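The Arm That Practices While I Eat Lunch

I went to Ballville in October expecting noise. I'd pictured a shop floor, safety glasses, somebody yelling over a compressor. What I got was a carpeted office above a bakery, two big monitors and a very good cinnamon roll.

The company is called Astetti, and what it makes is planning software, the stuff that sits between "pick up that block" and the stream of joint angles that gets an arm there without whacking the table. Their planner is named Feder, and I spent most of a day watching it think (well, watching a progress bar and then watching an arm move, but you get the idea).

So how does it work? You hand Feder a target pose for the gripper, and it goes hunting for a path. It tosses out random arm positions, throws away any that would hit something, and strings the survivors together until start and goal connect. That first path is always ugly. The elbow swings out like it's hailing a cab! Then a second pass sands it down, and only then does the controller get to see it. The whole search gets 300 milliseconds. If it runs over, Feder gives up and asks for a new grasp, and I really liked that. I wish I knew when to quit that fast.

Nearly all of this happens in simulation first. The room on screen has a plank floor and bare beige walls, and the job that morning was the gray block, way out at the far end of the table from the base. Long reaches like that are where planners get weird, because the arm has fewer ways to fold itself and the tidy solutions start to run out.

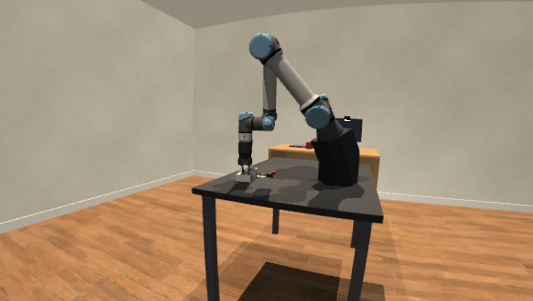

500 tries before breakfast

The engineers run every change to the code through a batch of 500 simulated picks overnight. Each pick nudges the block a little, or turns it a few degrees, and the results land in a plain old spreadsheet. I asked to see the failures, obviously. The latest batch had 10, and 2 of those were the same bug: the wrist had spun the long way around to reach an angle it was already almost at.

The fix was one line. Finding it took all afternoon, and I was there for most of it, eating a second cinnamon roll and being no help whatsoever.

Next they want to send Feder's plans to real arms at Halvorsen, a parts supplier across town. I've asked if I can come along for that one too, and I'm bringing my own safety glasses.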